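1/ Trying out the Arkska sidewalk sim pack for delivery robots this month. The pitch says train on our streets, skip the street. I have doubts.

2/ First run is a straight roll to the corner. The pack's default planner treats any grate as a hole until you change a setting on page 143 of the manual. Guess how I found that out.
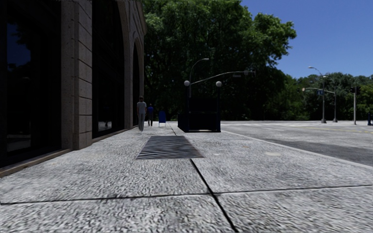
3/ Localization next. Arkska claims its surfaces are "survey grade." Pitted concrete is nice to look at, but my question is whether a depth sensor gets believable noise off it. 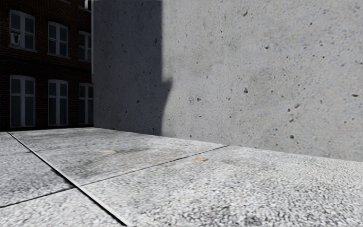
So far I'd say no. The returns are too clean, and Prosik's cheaper pack at least lets you dirty them up by hand.

4/ People are the selling point, and the reason it costs 3 times what Prosik charges.
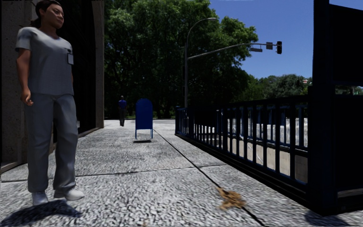 Gray scrubs, ID badge, blue mailbox up the block.

5/ I want to see them hesitate, double back, stop for a phone. Sales sent me a Dokska case study instead — no raw logs in it.

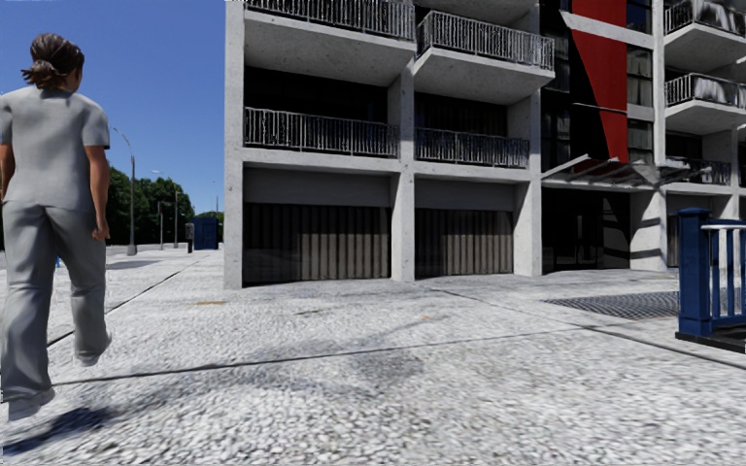

Pricing is per seat, with a minimum of 5. For that money I expected more work on the hard stuff. Dark glass with curtains behind it, like the ground floor bays on this block, is what wrecks our real lidar runs, and the sim beam just stops at the pane. Support says a fix is coming in November. I'm holding off on renewing until I've run it.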